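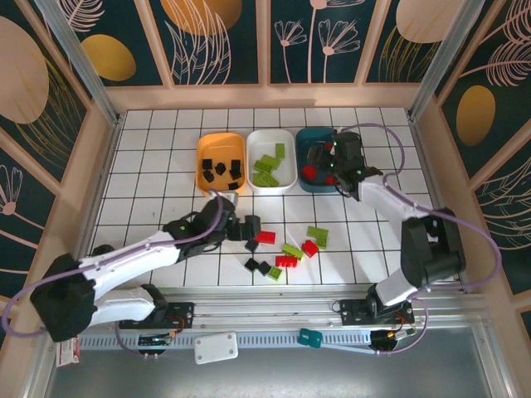

Bricks and bins, with red in the teal one.

June, bench notes, started 7:40 in the morning

Back on the Frandsen lot. Quick recap for anyone reading over my shoulder: 176 bronzes, mostly late Roman, all bought as one bag by the Akwood shop, and they want whatever's good enough to go into pendants and rings. The rest gets sold loose. I'd already pulled the broken ones and the ones with no face left, so what's on the bench now is the maybe pile.

Distilled water soak first, same as always. I changed the water last night and it was a horrible tea color this morning, so they went back in. I'm not rushing these! Last winter I rushed a batch and ended up with bare brown metal where there used to be a lovely green skin, and I still think about it.

Picked 11 out to look at under the scope while the others sat. Four of them have bronze disease, the pale powdery kind, right down in the lettering. Those are in their own tub with a lid and a label, so please don't tip them back in with the healthy ones. I'll pick at the spots dry with the bone tool and then we can talk about whether they get the chemical treatment or just go back to Akwood with an apology.

The best one so far is a little Constantine with the camp gate on the back. Nice round flan, portrait almost centered, and the dirt came off the cheek in one flake (very satisfying). Two letters of the mint mark are still buried. I want to say Trier but I've been wrong about that before, so the card says "mint unread" until I can see it properly.

Bezels. Nanna Þorgeirsson tried the Constantine in one of the ready-made Lilley bezels and it rocks. The coin is thicker at six o'clock than at twelve, so the prongs grab on one side and float on the other. We could shim it, but I hate shims, you always see them from the back. She's going to make one by hand from silver strip, a bit oversized, and burnish the edge down slowly. No solder anywhere near the coin, no filing the coin to fit, ever. I know we all know that. Writing it down anyway.

Wax: still not sold on the Trudness paste. It goes on easy but leaves a shine that makes an old bronze look like a chocolate coin. I did two test pieces from the reject pile, one with Trudness and one with our plain microcrystalline, and left them on the window sill. The plain one looks better to me - soft and a bit dull, like it should. Have a look and scribble your vote under this.

Also the fine glass brush is shedding again. I've been finding splinters in my thumb all morning. Order new ones, and gloves.

Later, 3:15. Water changed again, much paler. Constantine is dry and wrapped in tissue in the top drawer, left side. Silver strip is cut but not bent yet. Need to ask Akwood if they want the portrait facing out on all the pendants or if the camp gate can have a turn.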